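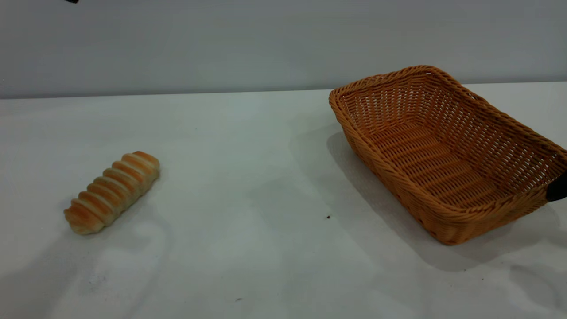
Unit 4 covers what happens to a job when a company automates part of it and leaves the rest to people. Our case is the packing room at Hokavar, a bakery in Wistivdale that supplies hotels and office cafeterias. The task being automated is small: a ridged, golden-brown roll lies on a white table, an empty wicker basket stands to the right of it, and the roll has to end up in the basket without a dent in its crust. Before the change, packers did this by hand for the whole shift.

Background

Hokavar packs over 3000 rolls on a normal morning. In February it began moving single-item basket packing to robot arms supplied by Jokholm. Mixed orders, such as the ones for the Mercado account, stayed with the packers. The company said at the start that there would be no layoffs. It did not say that jobs would stay the same.

What changed for the packers

1. Tasks. Less reaching and lifting, more checking. A packer now looks after 2 stations, clears stoppages, and pulls rolls that are torn or badly shaped.

2. Pace. Packers used to set their own speed within a shift target. The arm keeps a steady speed, and the person feeding it has to keep up. Several said in interviews that they were less sore and more tired.

3. Skill. Experienced packers judge a roll by feel. Much of that knowledge was never written down. When the stations were set up, they were asked to explain how hard to hold a soft roll, and most had trouble putting it into words.

4. Pay. The packer grade was kept. A new "station lead" grade was added, open to anyone who finished the training. Night shift workers had trouble getting to the sessions, which were all held in the afternoon.

5. Talk. The old packing bench had people standing side by side. The stations are farther apart, and new hires now learn less from the person next to them.

The stoppage log

The log for the first weeks has 568 entries. Most are short. Read the sample pages in the course packet and note who fixed each problem, and whether that work appears in anyone's job description.

For discussion

Which of the five changes could management have planned for? Which would you expect to show up in output figures, and which only in interviews?

Bring one page of notes to section. Use your own workplace for comparison if you have one.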